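Workshop tips: living with a robot arm on the bench

Posted 04/11/2022 by Lowri Lewis

Management at Imilstead have decided that gears are a robot's job now. I was told it would free us up. What it has freed me up for, so far, is fetching gears for the robot. If your workshop is next in line, a few tips.

Put a plain cloth under the work. Small plastic parts slide on a bare bench, and they show up better against one colour.

Teach the grip at the hub first. Jaws either side of the metal, well down, and leave the teeth alone if you can.

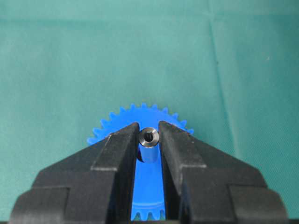 Yuk-lan Hsu thinks I'm being unfair, and that her wrists have been better since March than in years of doing the same small job by hand. Fair enough. I'd still like to know whose hours go when the arm gets quicker, and I have asked twice.

Keep a note of every stoppage, with who cleared it. The Jenitz salesman talked about 2000 parts between faults – our best run was 417, and a person stood beside it for almost all of them.

Tape down loose cable before you start, and pick scraps off the cloth between batches. 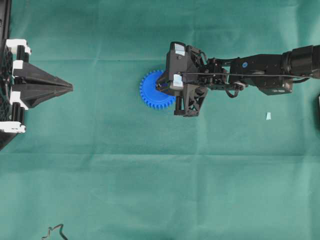

Ask for the minding time to go on the rota as work. Ours was down as "available" for 40 minutes of every hour, so we got given other jobs on top. And hang on to your hand tools. Mine are in the drawer under the vice, oiled.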